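Lista de distribución: seguridad-celdas
Asunto: Re: Parada no solicitada en el puesto de la tostadora
De: Tín Quách
Para: lista seguridad-celdas
Hora: 16:20

Estimados compañeros:

En respuesta al mensaje de Esteban, que reproduzco parcialmente más abajo, remito las conclusiones provisionales de la revisión y las medidas que quedan en vigor hasta nuevo aviso.

> El 14:05, Esteban escribió:
>
> Durante la serie de pruebas de esta mañana, la mano izquierda del robot no atendió la orden de apertura y mantuvo los dedos cerrados sobre la palanca de la tostadora. El brazo siguió con la trayectoria de retirada y arrastró el aparato hacia el borde de la mesa. El operador accionó la parada de emergencia y no hubo daños personales. El registro muestra el código 1019 en el controlador de la mano, sin aviso previo en la consola. Al rearmar, la mano respondió con normalidad, lo que me preocupa más que el propio fallo.
>
> Ruego que se indique si podemos continuar con la serie o si debe suspenderse. Quedan pendientes 16 repeticiones.

La serie debe suspenderse. El código 1019 corresponde, según la documentación interna de Clallby, a una pérdida de comunicación entre el controlador del brazo y el de la mano. En esa situación la mano conserva la última consigna recibida, mientras que el brazo continúa ejecutando la suya. El comportamiento descrito por Esteban es coherente con esa lógica y, por tanto, cabe esperar que se repita en cualquier tarea que implique agarre.

Revisados los registros de abril, se han localizado otras 5 apariciones del mismo código. Ninguna fue comunicada a esta lista, probablemente porque se produjeron con la mano abierta y no tuvieron consecuencias apreciables. Se recuerda a todos los puestos que el procedimiento obliga a notificar cualquier código de comunicación, con independencia de su efecto.

La hipótesis principal es un contacto defectuoso en el cable que une el antebrazo izquierdo con la mano. El técnico de Gureck ha solicitado que no se manipule el conector antes de su visita. Conviene advertir que el indicador verde de la mano señala únicamente presencia de alimentación y no garantiza que exista comunicación, por lo que no puede emplearse como comprobación previa.

Se adjunta una vista del puesto, tomada desde la cabeza del robot.

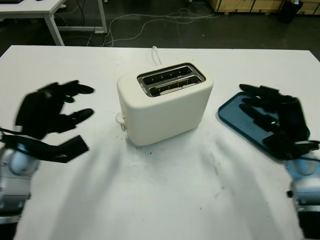
Puesto de la tostadora: mano izquierda sobre la mesa y mano derecha en parte sobre la bandeja.

Hasta que se cierre la incidencia se aplicarán las siguientes medidas:

1. Quedan suspendidas las tareas de agarre con la mano izquierda en todos los puestos del proyecto Pureo.
2. Los movimientos sin agarre podrán realizarse con la velocidad limitada al 80 % del valor habitual y con una persona junto al pulsador de parada.
3. La tostadora permanecerá desconectada de la red durante cualquier prueba de aproximación.
4. No se rearmará el sistema tras un código 1019 sin haber guardado antes el registro completo.

Esteban, le agradecería que enviara el registro original de la mañana, sin recortar, así como el nombre de la persona que realizó el rearme. El técnico necesita ambos datos para preparar la visita.

Atentamente,

Tín Quách
Coordinación de Seguridad
Clallby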